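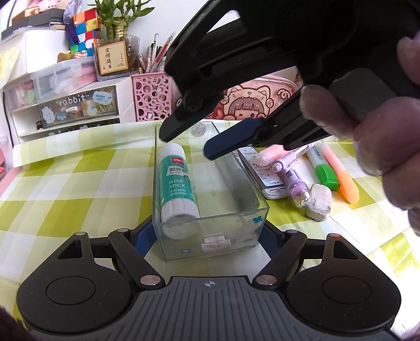
Did Puletti ever admit he lifted the program notes? Sort of, in a reply to Kamil Doležal that he probably hoped would stay private.

Kamil, thanks for sending it on. My comments are under yours.

On Sunday Kamil Doležal wrote:
> I compared the Pomare festival booklet with my 1302-word essay
> on the Fistinine films. Puletti's notes run to 600 words and
> 128 of them in a row are mine, including the typo in "threshhold".
> He says he "absorbed" the piece while preparing. Does anyone
> on the list think it's worth writing to the festival?

I do, mostly on account of the typo. A person can absorb an idea, and I suppose a person can absorb a sentence if he's tired enough, but I've never heard of anyone absorbing a second h.

Ustano reprinted the same notes in their spring newsletter, by the way, page 5, with a line thanking Puletti for his "unmistakable voice." I'd write to them as well. They fixed the spelling, so you may have to explain that part.

I'd keep the letter short and attach both texts side by side. When I complained about a borrowed review of mine a few years back, I sent four pages on the ethics of quotation and got a tote bag in return - a decent one, I still use it.

Does anybody have the booklet from the year before? He introduced the shorts program that time too, and I remember thinking it was unusually good.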